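Self-publishing & small press help › Back cover copy and book descriptions

Stuck on the description for a collective biography (middle grade), how much do I name?

posted by inkwell_and_oats

Hi all, long-time reader of this board and a pretty rare poster, so be gentle.

I've got a nonfiction book for kids ages 9 to 13 going out through Fluvdale, which is a tiny press in the next county over. It's a collection of short biographies of women who worked in mapmaking and surveying. Some of them are from the age of chains and tripods, some of them are still working. The manuscript is done, the index is done (never again, I paid someone in the end), and the cover is at the stage where we argue about the shade of green. What I don't have is a description, and the distributor wants it by the end of February.

My trouble is that every version I write turns into a list. "Meet so-and-so, who did this. Meet so-and-so, who did that." I know that's how a lot of these books get sold, and I've read a stack of them from the library to see how other people handle it. Most name two or three of the famous ones, say something stirring about courage, and then give you the age range. Fine. But my most famous person is somebody most adults have never heard of! There's no big name to lead with. If I open with a name, it's a name that means nothing to a parent standing in a shop.

The other problem is the tone. The press sent me a draft of their own and it has "trailblazing" in it and also "shattered" and I just kind of slid down in my chair. These women mostly didn't shatter things. They walked a lot and wrote down numbers very carefully and got left off the title block. That's the book. I'd like the description to sound like the book.

So, things I'm trying to work out:

Should I name anybody at all in the first line, or hold the names back until I've said what the book is?

Do librarians and teachers read the same description as parents, or should I be writing separate ones? The distributor's form (we go through Tanasarn) has a short box and a long box and it doesn't explain who sees which.

And do I mention the activities? Each chapter ends with a thing to try, like pacing off your yard or making a contour map out of a potato. My editor thinks activities make it sound like a workbook. I think the potato is the best thing in there.

The current draft of the long one is below, so you can see what I'm dealing with:

"Before satellites, somebody had to walk it. This lively collection introduces young readers to the women who measured mountains, sounded harbors, and drew the lines we still follow today. Trailblazing, determined, and often overlooked, they shattered expectations and changed the way we see the world. With activities, a glossary, and suggestions for further reading."

First sentence is mine, third is theirs, I expect you can tell. Any help welcome, and I have a thick skin about everything except the potato.

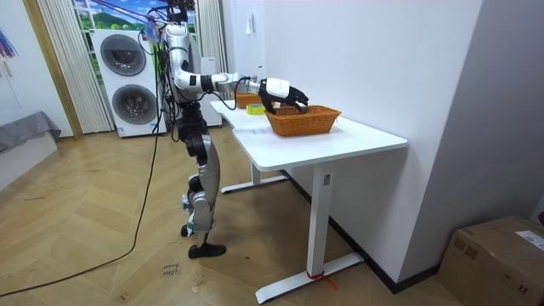 Humanoid robot with one arm out over a white desk.

margin_walker
member, mostly in Children's and YA

Oh, I like this one, and I like your first sentence a lot. Keep it. "Somebody had to walk it" does more for me than any name could, and it sort of answers your first question. You don't have a famous person, but you do have a good situation, so lead with that and let the names come second.

I'd still put names in, though. I did a book of this type a few years back (women who kept weather records, so we're practically cousins) and left them all out of the description because I had the same worry, that they'd mean nothing to anybody. What I hadn't thought about was searching. People look up a great-aunt, or a woman from their town, or somebody their kid got assigned for a report. If the name isn't in the description it often doesn't come up. When I went back and added a few, I started getting emails from exactly those people. One was from a woman whose grandmother was in chapter four and who'd had no idea the book existed, and it made my whole month.

The trick, for me anyway, is that each name has to arrive carrying something. You don't need the birth dates or the job title, just the one detail a kid would repeat at dinner. With mine it was a woman who read her rain gauge on her own wedding day. You must have a dozen of those. Pick a pair from different centuries so people can tell the book covers a long stretch of time, and try for two women who are good in different ways, so one has an adventure and the other is stubborn about something at a desk.

About the words. You're allowed to say no to "trailblazing," you know! Presses put that stuff in because it's what's always been in. I wrote back to mine with a replacement sentence already done and they took it without a murmur. If you only say you hate it, then somebody has to go and do work. If you hand over the fix, they paste it in. Your line about getting left off the title block is wonderful and it isn't in your draft anywhere. Why not? "Their numbers went on the map and their names didn't" — something like that. You'll do it better than me.

I'd cut "lively" too. It's the kind of word reviewers get to use about us.

Potato stays. I'd name the potato. "With activities" does sound like a workbook, your editor is right about that much, but "make a contour map out of a potato" sounds like a Saturday afternoon. So it's the plain word "activities" that's the trouble and I think you can both win this.

Have a go and post the next version here, I'd love to see it.

covel_lane_books
small shop, used and new

Can only speak for my own shop. I read the first line, the age range and the page count, in that order, standing up. Put the age range in. You didn't have it in your draft and I would've had to go look for it.

Don't write separate ones.

thirdshelfdown
member, school library

Going to disagree a little with the bookseller above, sorry! I buy for a school library and I do think the two boxes should be different, even if they share a first line.

Caveat first. I don't know how Tanasarn handles it on their end and I'd email and ask them, because they're the only ones who know which box goes out to which catalog. On the catalogs I order from, the short one is usually all I get in the list view, and the long one only shows if I click through. I click through on maybe a handful per order. So the short one has to tell me what the thing is in very plain terms: collective biography, women in mapping and surveying, ages 9 to 13, back matter. It can be a bit dull. I won't mind. I'm trying to fill a hole on a shelf before the lunch bell.

The long one is where you get to be charming, and it's also where I want to see the boring extras spelled out. Your draft has the glossary and the further reading, good. You said there's an index and it isn't mentioned! You paid for it, so put it in. An index matters a lot to me because I teach fourth and fifth graders how to use one, and a surprising amount of nonfiction for that age doesn't have it. Source notes too, if you've got them. If there are maps or photographs in the book, say so. I'd assume a book about mapmakers has maps in it, but I've been burned before.

On names, I'm with margin_walker. I'd add that it helps me a great deal to know where the women are from. If they're all from one or two countries I'd like to know that, and if they're from all over I'd REALLY like to know it, and the description never says. You don't need to make a speech of it. Just mention a place with each name and I'll work it out.

Couple of smaller things while I'm here.

"Changed the way we see the world" is on the back of nearly every book I own. I'd lose it even if you keep the rest of that sentence, and I wouldn't keep the rest of that sentence.

Watch the length. I had a look at our old order records, and the descriptions in the catalog we use get chopped with three little dots after a while. The last one I measured (I was avoiding shelving) stopped at 1,011 characters, spaces included. Yours may be different, but I'd get the age range and the index in well before that, and let the potato hang off the end if something has to.

And read it out loud to an actual child if you can borrow one. I tried your draft on my after-school bunch. They liked the walking line, and one of them wanted to know what "sounded harbors" meant and whether it was about foghorns. I don't think you need to change it, it's a nice phrase, but adults might trip on it too.

inkwell_and_oats (original poster)

You are all so kind, thank you. I've asked Tanasarn about the boxes and I'm waiting to hear. I can't believe I left the index out. I can believe it, I was probably still cross about the bill.

Here's where I've got to with the long one, minus the two names, which I'm still choosing (it's like picking which of your kids goes on the Christmas card):

"Before satellites, somebody had to walk it. For readers ages 9 to 13, these are the true stories of women who climbed the hills, measured the harbors, and did the arithmetic afterward. Their numbers went on the map. Their names, very often, did not. Each chapter ends with something to try, from pacing off your own backyard to making a contour map out of a potato. Includes maps, a glossary, source notes, suggestions for further reading, and an index."

The names will slot in after the second sentence, with a place for each. I took the foghorn child's advice. My editor has seen it and wrote back "fine, the potato can stay," so I'm calling that settled. She does want to know if "very often" is needed and I go back and forth on it, if anybody has feelings.

margin_walker

Keep "very often." It's true, and I like how it slows the line down.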